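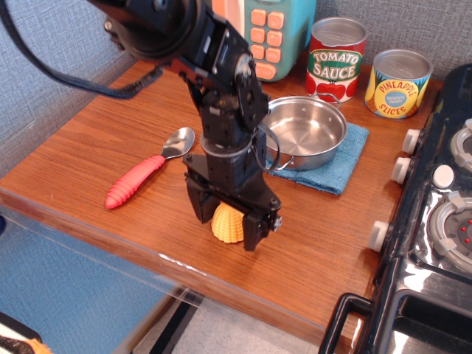 Gripper above a yellow ribbed object on a wooden table, with a spoon beside it.

Section 7: Putting the Kernico oil-water separator into service

This section is for the person who starts the separator for the first time, or who starts it again after a long stop. Please read the whole section before you open any valve. The mechanical installation must be finished and the electrical connection must be checked by a qualified electrician.

Issue of 30 December 2024. It replaces all earlier issues of Section 7.

7.1 Before you start

You will need:
– a clean water supply with a hose
– a torch
– the key for the control cabinet
– gloves and eye protection
– the commissioning sheet, form 2094

Check that the tank stands level in both directions. If the tank leans, the oil will collect on one side and the skimmer cannot reach it. Correct the feet now, while the tank is still empty. A full tank must never be lifted or adjusted.

CAUTION: Do not enter the tank. It is a confined space, also when it is empty and the covers are off.

7.2 Filling with clean water

1. Close the drain valve V1 and the sludge valve V2.
2. Open the vent on the top cover. It stays open during all of the filling.
3. Take off the inspection cover and look at the plate pack with the torch. Remove all packing material and any tools.
4. Put the hose through the inspection opening and fill slowly. The tank holds 885 litres up to the outlet weir.
5. Stop when the water begins to run over the weir. Look at all flanges for leaks.
6. If a flange is leaking, tighten the bolts crosswise, a little at a time. When this does not help, drain the tank and change the gasket.
7. Put the inspection cover back and close its four clamps by hand.

Note: The tank must always be filled with clean water first. If you fill it with oily water, the upper side of the plates gets an oil film and the separation will be poor for several days.

7.3 Setting the skimmer

The skimmer pipe has a slot along its top side. You turn the pipe with the lever on the outside of the tank.

1. Turn the lever to position 0. The slot now points upwards.
2. Turn it slowly towards position 3 until a thin stream of water runs into the oil chamber.
3. Turn it back a little, until the stream just stops.
4. Lock the lever with the wing nut and write the position on the form.

Repeat the setting after the first week of operation. The water level is often a few millimetres different when the inlet pump is running at its normal flow.

7.4 Starting the inlet pump

1. Open the suction valve completely and the pressure valve one quarter.
2. Set the selector switch to HAND.
3. Press START for a moment only and compare the direction of rotation with the arrow on the pump housing.
4. If the direction is wrong, switch off the main switch and lock it. Let the electrician change two of the phases.
5. Start the pump again and open the pressure valve step by step. Do not go over 300 litres per minute on the flow indicator.
6. When the flow has been steady for ten minutes, set the selector switch to AUTO.

CAUTION: The pump must not run dry, not even for a short test. The shaft seal is damaged within seconds.

7.5 Testing the high-level alarm

1. Open the small cover marked LSH.
2. Lift the float carefully by hand. The red lamp must light and the pump must stop.
3. Let the float go down and press RESET.
4. Do the test once more with the selector switch on HAND. The pump must stop in this position too.

If the pump does not stop, the plant may not be used. Contact the service desk at Filtthorpe and have the serial number ready. For plants with a Manninen control panel, the alarm relay is found behind the lower door and has its own reset button – press this one first, and after that the button on the front.

7.6 After commissioning

Send a copy of the completed form to Filtthorpe and keep the original in the cabinet door. The first sludge check is described in Section 8. Plants with the Fullach coalescing filter after the outlet must also follow the supplement in the back of this manual.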